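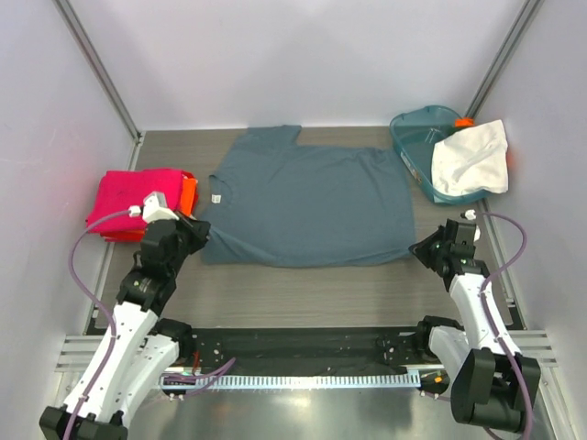 3.2 Collecting the demonstrations

We wanted folding examples that looked like real laundry, so we let the shirts be messy. My co-author Ghislain Sandhu drove the arms for most of the first set, and I took over for the second. I'm the worse driver – my folds come out crooked – but we kept them in, crooked or not, as long as the shirt ended up folded. Each episode pairs the fixed view of the table with the close views from the grippers, and all of it goes into the Danness set under one episode number.

We started out throwing away any run with a dropped sleeve. That was a mistake! The policy we trained in May had never seen a bad grab and just froze when it made one.
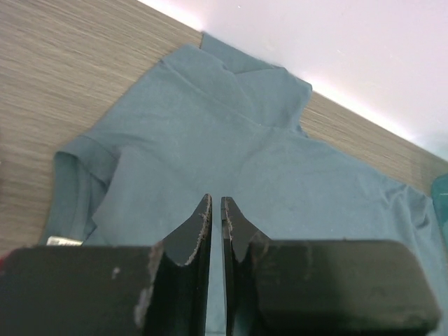
How long should a demonstration be?

Long enough to include the recovery. We stop recording when the driver lets go of the finished fold and both arms are back at rest, and we don't trim the pauses in between.

We also stopped tidying the table between runs. Other clothes can stay where they are, which gives the model a little clutter to ignore (and saves us a lot of fussing).
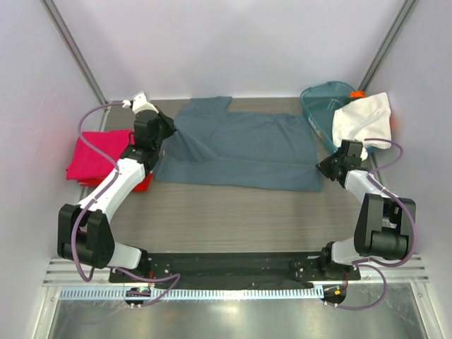 Figure 2. A partly folded T-shirt in the work cell, fixed view.

Labels came last. Sheldon Marchand and I each marked the start and end of every grasp in the Westier viewer, and where we disagreed we kept the earlier start and the later end. Collars gave us the most trouble, and we ended up marking those grasps from the gripper view alone.

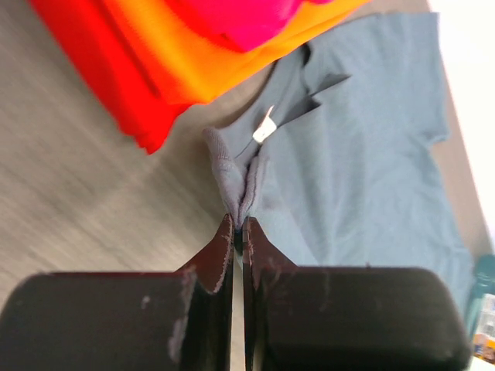
Tustgate, August 2022

The split used in Section 4 was frozen here. We held out whole shirts, so no shirt in the test set shows up in training, and anything recorded after the freeze is left for the next release.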